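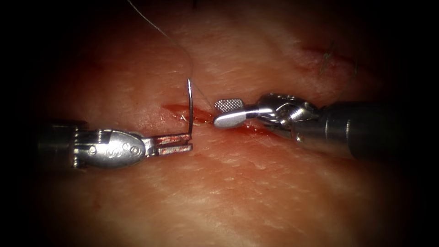
I've never believed the line that closing a wound is "just sewing." My aunt says it, the woman who hems my pants says it, and last week Fulvio Marras said it in the comments under my post on knots, so I suppose I have to deal with it. Fulvio, I sew. I've made curtains. When I make curtains the cloth lies flat, the needle is straight, and I can get a hand underneath. With a cut in tissue you have the top side and that's all you get. Look at the needle up there, standing almost straight up at the left end of the cut with its lower end already gone into the tissue. Everything you'd want to know about the bite is happening where you can't see it. You have the bend of the needle to go by, and whatever you remember about how deep you meant to be.

I'm on my third winter of practicing this (I'm a vet tech, and I went back to it properly after years of getting by). In that time I've collected a lot of advice, most of it delivered with total confidence. Some of it I now doubt.

Start with the numbers. The Kundside workbook I learned from says you need 3,000 practice stitches before your hands "know the work." Where did that come from? There's no source in the book. I kept a tally in the back of mine and stopped at 2,585, when I noticed that the last few hundred looked exactly like the ones before them, including the same lazy slant on the exit side. Whatever my hands knew by then, they knew it wrong. What helped was Manuela Longo sitting next to me for an afternoon and saying "again" every time I went in at an angle. I think we did 20.

Then the thread. Everybody has a favorite and will defend it like a football team. Primo Zanetti swears by one spool and has tried to get me to buy it twice. My complaint is more basic: I'd like to see the stuff. Fine pale thread over pink tissue practically disappears, and if you lose track of where the loop is lying, you'll put the next pass right through it. I'm told you get used to that. I've been told so for three winters.

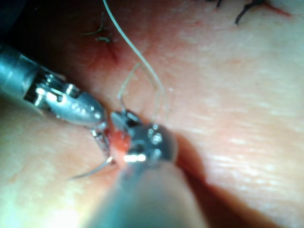

Curved needle, point out to the lower left. Busy in the middle.

Now the advice about instruments staying out of each other's way. "Give the needle room," says my workbook, in bold. Fine, on the page. In a small wound the tips end up nearly touching, right on top of the one spot of red you want to be looking at, and the rest of the needle sticks out to one side doing nothing useful. I don't see how you get around it. The diagrams manage by leaving out one of the instruments.

Liliana Zuccaro wrote to ask what I think about matching the edges, which she has been taught to do by eye from straight overhead. I'm not convinced. From overhead, two edges can look perfectly level when one is riding up. I'd tilt my head and look along the cut before every single stitch, and I'd wipe first, as blood sitting along one lip makes that side look thicker than it is.

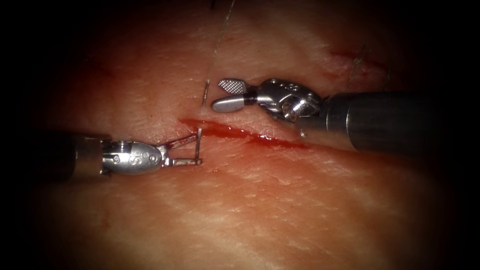 Upper edge a little higher than the lower one, darker blood toward the right.

With a cut like that I would want to take a bit less from the high side and come up carefully on the low side. That's my habit, anyway. Rosário Macedo does the opposite and her closures look better than mine, so weigh that however you like, Liliana.

I have a pack of Brivard practice needles on order, supposedly "sharper for longer." We'll see. I'll count the passes before they start to drag and post the number, even if it's embarrassing for me or for them. Fulvio, the curtain offer stands if you want to come over and try it with a curved needle and one side of the cloth glued to the table.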